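**Drudevow revises folding guide for hooded garments**

June 20, 2018

Drudevow has released a revised folding guide for hooded jackets and zip-front tops, replacing the sheet it issued with its first range of storage drawers. The guide runs to 31 pages and covers garments laid out on a bed, a table or a floor mat.

The main change is to the order of work. Users are now told to close the zipper fully, lay the jacket front up and bring the hood down over the chest before the sleeves are turned in. The earlier sheet left the hood until last, which produced a thick band at the top of the parcel and wasted drawer height.

Drawcords are to be pulled even and tucked inside the hood. Trim and pocket edges serve as fold lines where they run parallel to the zipper. The finished parcel is folded in three and stored upright - light colours behind dark.

A section on slippery bed covers has also been added. It advises folding from the hem and keeping one hand on the far shoulder, as fabric tends to travel on a glossy surface.

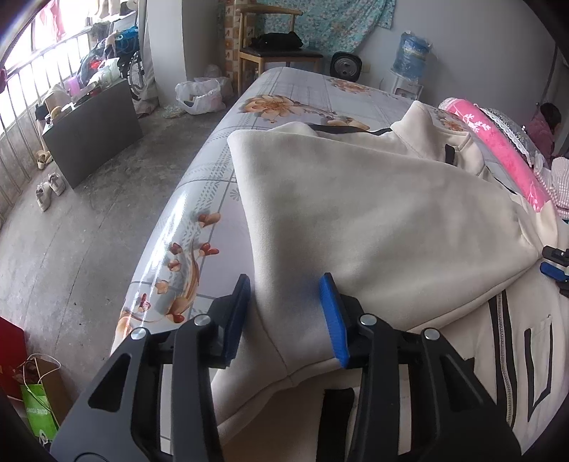 Torunn Tangen wrote in to say that the hood-first order works well for light cotton, but that a fleece lining springs back unless the parcel is stored under some weight. She would also like the guide to deal with metal zippers, which in her experience mark pale fabric when folded against it.

Printed copies are limited to 4,000. A children's supplement is planned for next May.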